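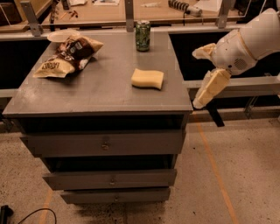
Chapter 7
Planning and Paying for the Equipment

By the time most readers reach this chapter they will have a robot in mind already, perhaps even a favorite, and I don't blame them (I have been known to fall in love with an arm from the brochure alone). But please put the brochure in a drawer for a little while. The price of the arm is the easiest number in the whole budget to find, and people who start with it tend to spend the rest of the year discovering all the others.

We'll begin with the job instead. Suppose you want a machine to clear a surface, opening drawers and picking up ordinary household things: a can, a plate, a snack bag, a sponge. Those four things ask quite different favors of a gripper. A can is smooth and stiff, a sponge gives when you squeeze it, a plate lies nearly flat, and a crinkly bag changes shape every time it's touched. Write your own list before you ask for a single quote, and take your time over it!

The chapter follows one purchase from start to finish, at a small workshop called Hrynyshyn. Their first plan filled 2 pages and left out spare fingers, floor tape, cabling, a sturdy bench and the hours needed to set everything up. Their final plan had 14 budget lines, and we will go through every one of them, including the 217 hours of staff time that gave everybody such a fright in July.

You will also meet two suppliers, Nergate and Erkik, whose quotes look very much alike until you read what each one says about service visits and replacement parts. Keep a pencil handy for that section, and a blank copy of the worksheet from the end of Chapter 6, as you'll be filling in the first column as we go.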